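Notes on a Wooden Tabletop and a Wire Tray

The present entry concerns the dark wooden tabletop now in use at Bultside, and the white mesh basket selected to go with it. Readers have asked about both since June. The grain is deep and wavy, with nearly black fissures between the amber streaks, and it remains visible through the openings of the basket.

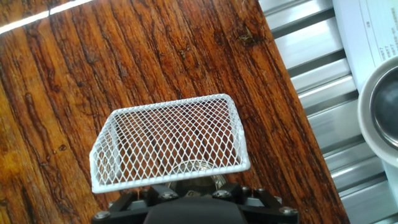
The Board

The board was obtained through Lionel Guérin, who had kept it in storage at Ferrand for 8 years. It is long and rectangular, with a glossy reddish-brown finish. A long dark line runs through the center and lower portion - a crack or a seam, on which opinions differ - and it has been left as it is. The board rests on a slatted aluminum surface, with a power strip to one side.
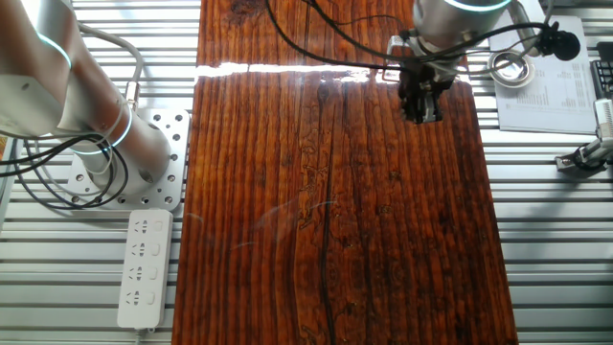
The Basket

Several trays were considered, including one in solid plastic that Nadège Rolland preferred. The white mesh was chosen because it does not hide the wood. It is open at the top, has slanted sides, and will be used for pens, keys and incoming mail. Crumbs will pass through the diamond-shaped openings - an acknowledged drawback.

Polish is to be applied sparingly with a soft cloth. Felt pads for the underside of the basket have been ordered in a pack of 10.

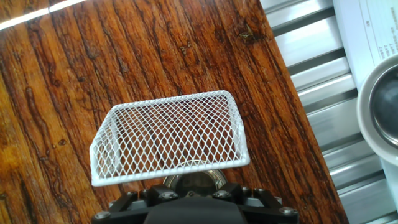
White mesh basket over the dark wood, Bultside

Inquiries regarding the polish may be left in the comments.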